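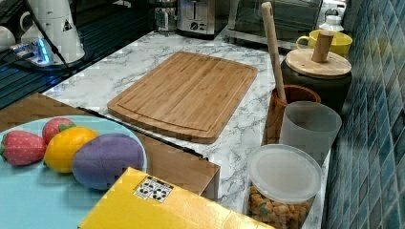

まな板と、水色の皿にのったおもちゃの果物。奥にはトースターが見える。

共同工房Okevdale、自宅の台所で組み立てられる卓上ロボットアーム「Min」の製作資料一式を無償公開

2022年12月20日
文:イフェオマ・サニ(Okevdale 広報・製作記録担当)

Zillhamの共同工房Okevdaleは、会員が仕事や学校のあとに少しずつ作り上げてきた卓上ロボットアーム「Min(ミン)」の図面、部品表、組み立て手順書、そして動作を教えるためのソフトウェア「Lenix(レニックス)」を、本日よりどなたでもお使いいただける形で公開いたします。工房に足を運んでくださった方、部品の余りを段ボールいっぱいに譲ってくださった方、夜遅くまでモーターの音を我慢してくださったご近所の皆さまに、まずは心からお礼を申し上げます。長い文章になりますが、うれしい知らせなので、どうかお茶でも飲みながらお付き合いください。

■ 台所から始まった製作

Minの最初の試作は、工房の作業台で生まれました。ところが、頑丈で平らで明るい作業台の上ではよく動いたアームが、会員の家に持ち帰ったとたん、まるで別の機械のようにぎこちなくなってしまったのです。カウンターの高さが違う、照明が石の天板に映り込む、壁のタイルがつやつやしていて、カメラの見え方が朝と夜でまるで変わる。棚から下ろした瓶や容器がいつのまにか増えていて、昨日通れた道筋が今日は通れない、ということもありました。

そこで私たちは、思い切って台所を片づけないことにしました。調理道具の入った筒も、マグカップも、食べものの容器も、ふだん置いてある場所に置いたまま練習を重ねます。もちろん安全のため、刃物と割れやすい食器はアームの届くところから外しますし、動かしているあいだはトースターなどの電熱器具を使いません。それ以外は、暮らしのほうに機械が合わせてくれるのがいちばんだと考えています。

■ おもちゃの果物で練習します

手順書の後半では、おもちゃの果物をつまんで、皿からまな板へ、まな板から皿へと移す練習を扱っています。本物の果物でも試したのですが、桃をひとつ、それはもう見事につぶしてしまいまして、以来しばらくはおもちゃのお世話になっています。いちごのように先の細いもの、レモンのように丸みのあるもの、もっと大ぶりでつるりとしたものと、形の違うものを混ぜておくと、つかむ角度の癖がよくわかります。

これまでに記録した練習は1325回になりました。うまくいったものだけでなく、落としたもの、つかみそこねたもの、皿の縁にぶつけたものも、すべてそのまま残してあります。失敗の記録は見返すのが少々つらいのですが、これから作る方にはきっと役に立つと思い、公開資料に含めることにしました。

■ Minについて

Minは、家庭用の3Dプリンターで出力する27点の部品と、市販のモーターやねじ類を組み合わせて作ります。はんだ付けの経験がない方でも進められるよう、配線はできるだけ差し込み式にまとめました。手順書は16章に分かれていて、第1章は工具の持ち方から始まります。慣れた方にはまどろっこしいかもしれませんが、初めてドライバーを握った会員が「ここが一番助かった」と言ってくれたので、ひと文字も削らずに載せております。

土台の固定だけは、どうか急がないでください。カウンターの厚みは家によってずいぶん違いますし、天板の角が丸いお宅では、付属図面の締め具がそのままでは合わないことがあります。当て板の型紙を数種類ご用意しましたので、厚紙に写し、切り抜いて、現物に当ててから出力していただくと安心です。

■ Lenixについて

Lenixは、人がアームを手で動かした道筋を覚えさせ、あとからゆっくり再生したり、少しずつ直したりするためのソフトウェアです。画面の文字は大きめにし、止めるためのボタンはどの画面でも同じ位置に置きました。9月に開いた工房の公開日には、ご来場の皆さまに実際に触っていただき、その場でいただいたご意見をもとに、速度の調整つまみを作り直しています。以前のつまみは、ほんの少し触れただけで急に速くなり、たいへん評判が悪うございました。

■ 製作記録担当より

「私はもともと縫い物の棚を借りるつもりで工房に入りました。隣の台で誰かが関節の部品を何度も削り直しているのを見ているうちに、気がつけば一緒に配線を束ねていたのです。完成と呼べる日が来るのかわからないまま7か月が過ぎましたが、アームがおもちゃのいちごをそっと皿に戻した晩は、みんなで立ち上がって拍手をしました。同じ気持ちを、よそのお宅の台所でも味わっていただけたら、こんなにうれしいことはありません」(イフェオマ・サニ)

■ 公開資料の受け取り方

資料はOkevdaleの配布ページから、登録なしでお受け取りいただけます。印刷した手順書をご希望の方は、工房の受付で実費にてお分けしています。改造や改良も大歓迎です。お子さまと一緒に作られる場合は、通電したあとの作業に必ず大人の方が付き添ってください。また、Minは学びと趣味のための製作物ですので、調理中の火のそばや、介助を必要とする方のお世話にはお使いにならないようお願いいたします。

工房では来年も、組み立て途中のアームを持ち寄って相談できる時間を設けるつもりです。箱に部品を入れたまま困っている、という段階でのご来訪も歓迎します。次の改良では手首の部品をもう少し細くして、背の高い容器のあいだにも入りやすくする予定で、すでに型の削り出しが始まっています。

コメント

はりねずみ工作
公開ありがとうございます!さっそく土台から出力しています。うちの天板はかなり厚いのですが、当て板の型紙は重ねて使っても大丈夫でしょうか。

Okevdale 製作係
重ねてのご使用は滑りやすいので、「厚手用」の型紙をお試しください。それでも足りないようでしたら、天板の厚みをお知らせいただければ図面を直します。

mikan_no_kawa
桃のくだりで笑ってしまいました。失敗の記録まで見られるのは本当にありがたいです。うちのはまだ空気ばかりつかんでいます。

夜ふかし旋盤
9月の公開日で触らせてもらった者です。あのつまみ、直ったんですね。家で動かしてみたら、ずいぶん素直になっていました。

とうふ
モーターの音はどのくらいしますか。集合住宅なので、夜に動かせるか気になっています。

Okevdale 製作係
とうふ様、床に直接響くことは少ないのですが、カウンターが壁に付いていると隣に伝わりやすいようです。土台の下に薄いゴムを敷くと、だいぶ静かになりました。

お問い合わせ:共同工房Okevdale(Zillham)広報係 | © 2022 Okevdale | ページの先頭へ戻る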